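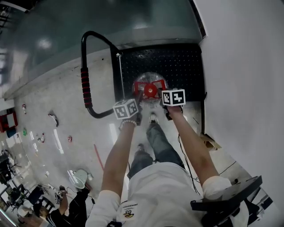

Sellemwood Tool Library
Progress report to the Woruron Community Grant, second period

To: Donal Heffernan, Grants Officer
Date: Monday, July 16, 2018

Dear Donal,

Please find the report for the second period of our grant. I have kept the same headings as in the first report so that you can compare them easily. Where something is not finished I have written so, and I have given the new plan for it. The money part is near the end.

1. What the grant is for

The grant pays for three things: the fitting out of the store at the back of the old bakery in Sellemwood, the purchase of tools which our members ask for most and which we did not receive as donations, and the hours of one part-time coordinator (myself). Evening classes were added to the agreement later, by your letter, without extra money.

2. Membership and lending

Since the opening we have made 860 loans. The first report promised that we would look more closely at what is borrowed and by whom, so I spent a good part of this period on that.

The most borrowed items are still the cordless drills, the long ladder and the carpet cleaner. The carpet cleaner surprises me every month. It was a donation and we nearly refused it, as it takes so much room on the floor, and now it has a waiting list. Garden tools go out in waves. When the weather is fine on a weekend, all the hedge trimmers are gone by the middle of Saturday morning, and during a rainy week they stay on their hooks. I do not think we should buy more hedge trimmers for the sake of these few weekends. I would prefer to let members reserve them for a half day, and this is explained under the booking system.

Many of our borrowers rent their home. They do not have a garage or a shed, and they borrow for one small job, such as putting up a shelf or fixing the leg of a table. They bring the tool back quickly. Homeowners keep things longer and are more often late. I mention it because the late fee was designed with the first group in mind and it is too low to have an effect on the second.

Children's bicycles are brought to us for repair more than I expected. We are not a bicycle shop, and we send people to the shop on the main street for anything with brakes. For a puncture or a loose seat we lend the right spanner and show how to use it.

3. The store

The shelving is complete. We bought it second-hand from a pharmacy that was closing, and it is heavier and better than the new shelving in our budget. The floor was levelled by the door, where the trolley used to catch on the old tiles, and the landlord paid for half of that work after some letters.

Lighting is not complete. The electrician found that the circuit in the back part is shared with the flat upstairs, and he would not add anything to it until it is separated. He is right to refuse. The landlord has accepted to have the circuit separated at his own cost, but he has not given a date. Until then we close the back aisle when the daylight goes, and the larger machines are brought to the front before evening opening. This is tiring for the people on shift, and I would be grateful if a short letter from your office could go to the landlord. He answers faster when the funder writes.

Labels: every hook, bin and shelf now has a number which matches the catalogue. I chose large black numbers on yellow card, laminated, after the small printed ones proved to be unreadable from the counter. The cost was very low and returns are put back in the correct place much more often.

The noise of the compressor was mentioned by the neighbour on the left side. We now run it only in the afternoon, and she has not written to us again.

4. Booking system

In the first period we used a paper book. In this one we moved to Pimby, which was proposed in our application. The move took longer than I planned. The catalogue had to be typed again, as the names in our paper book were not consistent (the same saw appeared as "jigsaw", "jig saw" and "the Swedish one"). After the names were corrected the import went well.

Members can now see what is available before they come. This has reduced the telephone calls at the counter, and it has also brought a new kind of problem: people reserve a tool and do not collect it. A reserved tool now goes back to the shelf after 25 hours. The odd number gives the member one hour of tolerance on the day after, and I decided it after watching how often somebody arrives ten minutes too late and is upset.

Half-day reservations are possible in the system but not yet switched on. I want first to train everyone on the counter, because a wrong setting at the return desk blocks the item for the rest of the day. The training sheet is written, and the first session is planned before the end of July.

Some of our older members do not use the website and will not use it. For them the paper book stays on the counter and we copy it into the system at closing time.

5. Evening classes

We held the classes on basic drilling and fixing, on sharpening, and on the care of hand tools. The sharpening class was full both times. The class on hand tools had few people the first time, and I believe that the title was not attractive. We repeated it under the name "Bring your grandfather's toolbox" with the same content, and the room was full. One participant brought a very old wooden plane that had not been used for decades, and she has since come back to ask for advice on the blade.

The class on plastering was cancelled. Our instructor moved to another city and we did not find a replacement who would teach for the fee we can offer. I propose to use this part of the time for a second drilling class, where we have requests, and to look for a plasterer again in the next period.

All participants in power tool classes sign the safety sheet and receive glasses and ear protection from us. There was one small cut during sharpening, treated with the first aid kit, and it is written in the accident book. There were no other incidents.

6. Maintenance and losses

Maintenance is the part of this work that I underestimated in the application. A tool used by one family for years will be used by our members for the same number of hours in one season. Drill batteries are the worst case. Of the batteries we bought at the start, 3 no longer hold a charge, and the warranty covers private use only. The supplier, Hailu, has agreed to give us the trade warranty on new orders, at a slightly higher price. I accepted.

The blades of the mitre saw are sent out for sharpening. I looked at doing this ourselves and the machine is too expensive for the use we would make of it.

Losses are small: a set of hole saws, one clamp, and a spirit level which was returned bent and could not be saved. The member who had the spirit level paid for it without discussion. The hole saws were borrowed under an address which is no longer correct. We have changed the registration so that a proof of address must be renewed each year.

7. Budget

Around 80 per cent of the tool budget is spent or committed. The shelving cost less than planned, and the difference is still in the account. Lighting money is not touched, for the reason given above. Coordinator hours are on plan, but I must say that the move of the catalogue was done partly in my own time, and I would not be able to repeat it.

I ask for your agreement on the following change: the saving on shelving to be moved to the line for maintenance and spare parts. The total of the grant does not change. The detailed table and the receipts were sent separately by post, and your colleague in the office has confirmed that the envelope arrived.

8. Next period

The work planned is:

Separation of the circuit and installation of the lights in the back aisle.
Half-day reservations for garden tools, after the counter training.
A new proposal for the late fee, to be shown to members before it is applied.
Second class in basic drilling.
A check of all ladders by an outside inspector, with a written record for the insurance.
Search for a plastering instructor.

I would also like to discuss with you the opening hours. We have many requests for a weekday morning, mostly from people on shift work at the hospital. I cannot offer it with the present hours of coordination, and I do not wish to open with only one person at the counter. If you are in the neighbourhood, please come to see the store on a Saturday, when it is the busiest.

With kind regards,

Coordinator, Sellemwood Tool Library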